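Rurkero 2 review: a labeling and replay tool for hand-held gripper recordings

Reviewed by Aoi Honda
11/02/2024

I have used Rurkero since August, first the free version and then the paid one. My work is to prepare demonstration recordings for a small group which trains manipulation policies for kitchens. I do not build the robots. I receive recordings made with two grippers, one for each hand, and I must turn them into clean episodes with correct start and end, correct labels and correct gripper width. Before Rurkero we did this with a collection of scripts written by Somtochukwu Oyelaran, and they worked well as long as Somtochukwu was in the office.

Installation

The installer is for Linux only. On my desktop it needed 27 minutes, and most of this was the download of the perception models. You can skip the models if you only want to cut and label, but the option is in the second page of the advanced menu and I found it on my third computer. The license is checked online one time and after that the program works without network. For us this is important, as the labeling room has a bad connection.

Import

Rurkero reads video together with the pose track and the gripper width. It wants one folder for each session. If the clocks of left and right hand do not agree, it shows a yellow line and proposes a shift. In my sessions the proposal was good nearly always. When it was wrong, it was wrong by a lot, so I could see it immediately. I prefer this to a small error that stays hidden.

There is no import for the old Tundberg format. They provide a converter, but it drops the comments of the operator. I wrote to support about this and received a polite answer that it is known.

Segmentation

The program looks at gripper width and hand speed and proposes where a grasp begins and where it ends. For rigid objects (a cup, a jar, a box) I correct almost nothing. For thin and soft objects the situation is different. When the fingers close on something flat, the width goes near to zero, the same value as a closed gripper with nothing inside, and the segmenter decides that there was no grasp. Packets are the worst group in our set, and our kitchen sessions are full of them.
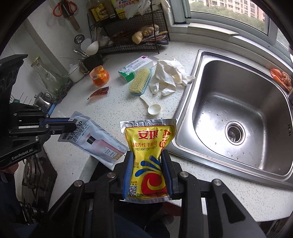

Version 2 has a setting for this problem, called "visual confirm". It takes the picture at the moment of closing and asks the perception model if there is an object between the fingers. I tested it on 53 episodes with sachets, pouches and small bags. Without the setting, the segmenter lost 30 of them. With the setting it found most of these again, and the ones which were still missing had bad light or a hand in front. The price is time. Import becomes slow, and the fan of my computer is not happy.

Two hands at the same time are handled better than in version 1. Each hand has its own track in the timeline and they can overlap. In the old version the second grasp closed the first one, which was simply a bug. Now you can also mark that one hand only holds while the other hand works. Our planner people asked for this label a long time.

Labels

You can write free text or choose from a list. The automatic label reads printed text on packages, and this part surprised me in a good way. It reads Chinese and English on the same package and puts both in the suggestion. It does not know which word is the product and which word is advertisement, so the suggestion can be very long. I shorten it by hand. Morenike Nwosu, who labels with me, turned this function off and says she is faster without. I keep it on.

The clutter labels I do not recommend. On a real kitchen counter the model puts a box around everything, and the list beside the video becomes so long that I must scroll to find the object which is in the gripper. A filter "only objects touched in this session" would solve it. I have requested it.

Replay and check

Here is the best part of the program for me. You give it the description of your arm, and it replays the recorded hand path with a simple inverse kinematics solver. Places where the arm cannot reach, or where a joint is too fast, become red in the timeline. Before, we discovered such episodes only after training, or on the real arm with Ebere Adeyemi next to the stop button.

Some weak points. The solver does not know about the counter or the wall if you do not draw them, and the drawing tool is primitive. You have only boxes. A sink can be made with five boxes, but it needs patience. Also, the red color is the same for "cannot reach" and for "too fast", and you must click to see the difference. The reason for the limit is not exported, only a yes or no.

Export

Export to our training format needed one small script, because Rurkero writes the gripper width in millimeters and our loader expects meters. The manual says this clearly, on the page that I did not read. The file sizes are reasonable.

Stability

In this period I had a few crashes, all in the same place: undo after merging two segments. The automatic save kept my work every time except once. Sessions with more than 800 segments are slow to scroll. I now cut long sessions before import.

Compared with Janden

Rania Abou Zeid in our group uses Janden for the same task. It has a nicer timeline and runs in the browser, so several people can label together. It has no replay with the arm, and it treats flat objects exactly as Rurkero did before version 2. If your objects are mostly rigid and your team is spread over several places, I would look at Janden first.

Good: clock alignment, two hand tracks, visual confirm for thin objects, reach check.
Not good: clutter labels, drawing tool, crash on undo, Tundberg converter.

I will renew the license for next year. Four stars of five, and I will change it if the undo problem is fixed.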